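The mattress is where everything lands

If you've read this blog for a while you know I have a soft spot for big, open rooms where several lives seem to be going on at once, and the floor at Ponport is just that kind of room. 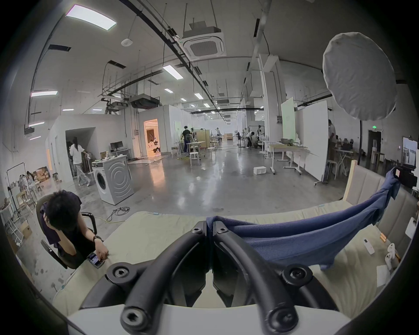
The cream mattress on a Saturday, with the washing machine out on the floor behind it.

I've come to think that any bed without sheets on it turns into a table within the hour. Ours at home certainly does! This one has collected a little white remote, a couple of small orange things, two white bits that look like plugs, a card, and a dark blue towel that somebody ought to fold (it may well end up being me). The towel has got itself over the headboard too, and I do like that headboard – cream upholstery with a light wooden frame, very gentle on the eye.

I had meant to write about the washing machine, as we've been shopping for a front loader for 6 weeks now and I have opinions. Seeing one standing out in the open, with no counter over it and no cupboard squeezing it in, I finally understood how much floor they take up. The one we liked best was $979, and I went home and measured our laundry corner again and got 47 inches, the same as last time, so I don't know what I was hoping for.

What I'd really take home is the polished concrete. It's gray and plain and goes on forever, and I imagine it sweeps up beautifully, though you'd want slippers in the winter. My husband says two rugs would fix that. I say two rugs is how it starts, and then you're vacuuming again.

Anyway, the towel. I'm going to go and fold our own pile now, which has been on the spare bed since Saturday morning.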